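4.2 Losing the counter: what the Kerkdale users said

The petition at Kerkdale closed with 700 signatures, against 300 at Juvarcombe. Neither number tells us much about use. People sign for a post office they hardly go to – several told us so without being asked – and people who go every week dont always sign. So this section leans on the interviews and the household forms, 236 of which came back complete from the two places together. Forms went to 500 households, so a bit under half. Fine for our purposes, not fine for anything finer than ward level and we do not try.

First point, distance. Kerkdale's counter is in the general store. Under the proposal the counter closes and a van calls on Monday mornings, parked at the hall. On paper nobody is further away than before. In practice the van is one morning and the store is six days. Respondents in work brought this up again and again: parcels, mostly, and returns with a deadline. Retired respondents talked more about cash. Two separate complaints that got merged into one in the consultation summary, and the operator then answered only the cash one.

Second, the store itself. Postal income paid part of the wages there, and the owner was plain that the shop would cut its hours without it. We could not check the accounts. But the same thing had already been reported at Steyn, where the counter went first and the afternoon opening followed, so the claim isn't far fetched. Households were asked what else they did on the same trip as their last post office visit. Groceries, by a long way. Then "talked to someone," which we had not put on the form and which people wrote in the margin.

Third, and this is where the material on home routines comes in. Post office trips are fitted around other things, meals above all. Late morning, before lunch gets started, or else mid afternoon. The van's slot cuts straight across the first of these. See Figure 3 and the household diaries in the appendix; diaries were kept for two weeks in February, which was a bad month for roads and probably lowers the trip counts a little.

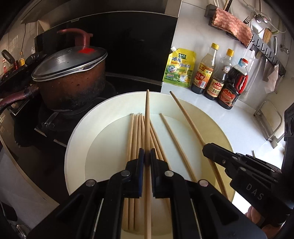
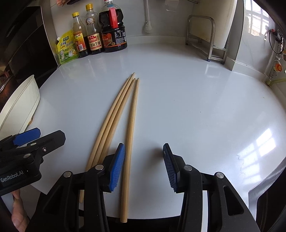 Figure 3. Domestic setting: kitchen items, chopsticks in both views.

Montserrat Zepeda objected, when an early draft of this section was circulated, that timing was being made to carry too much. People would shift their mornings for the van, she argued, as they had at Nandis, and what they could not shift was the privacy problem – queuing outdoors beside neighbors to draw a benefit or ask about a bill. Her point stands for part of the sample. Nine of the interviews mention being overheard, none of them prompted, and we had coded these under "comfort," which was to weak a label. They are now coded on their own.

We still think timing matters. The Nandis van comes twice a week and stays longer, so the comparison is only partial. Marisol Carrillo's notes from the Juvarcombe meeting point the same way as ours: the loudest applause of the evening was for a man who asked if the van could come after four. No answer was given. The minutes record the question as "hours of service, general."

A word on who is missing. Renters, badly. Seasonal workers, almost entirely. Both groups send parcels and money home, and both probably rely on the counter more than our forms show. The operator's own survey has the same hole, as it was handed out at the counter during a quiet week and asked for a permanent address.

Section 4.3 turns to the operator's replies, and to the second petition, which asked for something different again.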